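# How Dreveck Pays for Its Sheltered Housing

*20 April 2024*

The district council at Dreveck sets its budget in three readings. The first two pass with little comment. The third, held in the same week as the rate-setting vote, is where members who have spent the winter agreeing with one another begin to table amendments.

This year there were amendments on parking income, on the grounds maintenance contract and on the supported accommodation grant. The last took up most of the evening. The grant pays for furnished rooms let on short licences to people leaving hospital, foster care or temporary lodgings. It is a discretionary line, so it can be cut without breaching any statutory duty, and it has been reviewed in each of the past four budgets.

The council currently funds 263 rooms under the scheme. They are spread across three wards, with the largest share in Kulley, where two former office blocks were converted under a single planning consent. Vivham has a smaller number in terraced houses bought individually on the open market. The remainder are in the town centre, above shops.

Each room attracts an annual payment of £3066 to the managing landlord. This covers furnishing, a weekly visit from a support worker and the difference between the licence fee and the local rent ceiling. It does not cover repairs, which fall to the owner of the building. The rate was fixed when the scheme was set up and has no index clause. Landlords have asked for one at every renewal.
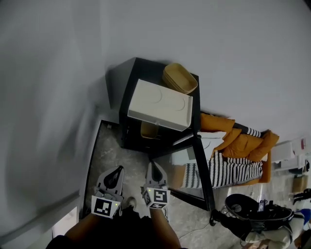 *A bedside unit with its drawer open and woven storage in a matching tan.*

The amendment, moved by Tetteh Boateng, who sits for Kulley North, would have split the payment in two. A fixed part would follow the building and be paid whether or not a room was let. A variable part would follow the tenant and stop when the licence ended. Boateng's argument was that the present arrangement pays the same sum for a room let all year and one that stands idle between referrals, and that the council has no means of telling which it is buying.

"We have a unit price and no unit," he told the chamber.

Officers did not dispute the point. Their report noted that occupancy returns are submitted twice a year, in differing formats, and that one landlord counts a room as let from the date of referral. They advised against the amendment on grounds of timing. The licences run to the end of August, and a change in the basis of payment before then would require the consent of every landlord in the scheme.

There was also the matter of the waiting list. It stood at 361 names when the budget papers were published. The list is not ranked by date. Applicants are placed in bands, and movement between bands depends on an assessment that the council buys in from Yáñez, a consultancy with a contract covering four neighbouring districts. Several members wanted to know how long an assessment takes. The report gave a target but no measured result, and the portfolio holder undertook to reply in writing.

The opposition's case was simpler. It wanted the grant held in cash terms and the money for any expansion taken from reserves. The finance officer's advice was that reserves could bear this for one year – perhaps two, if the sale of the old depot at Vivham completes – but that a recurring cost should have a recurring source. That advice appears in the report in much the same words every spring.

Public interest was higher than usual. The consultation drew 1007 responses, most of them submitted online in the final week. A majority supported keeping the scheme. Opinion on how to pay for it was divided, and the option of a higher council tax charge on empty homes was popular everywhere except in the town centre ward, which has most of them.

In the end the amendment was withdrawn in return for a review. Its terms are narrow: the basis of payment, the form of the occupancy return and the case for an index clause. The assessment contract is excluded, as is the repair liability, although two landlords have said that repairs are the reason they may not renew.

The budget then passed by a margin of six. The supported accommodation line was unchanged. The review group will have five members, drawn from all sides in proportion, and must report before the licences expire. Its first meeting has yet to be fixed, and the council's scrutiny calendar shows one free evening before the summer recess.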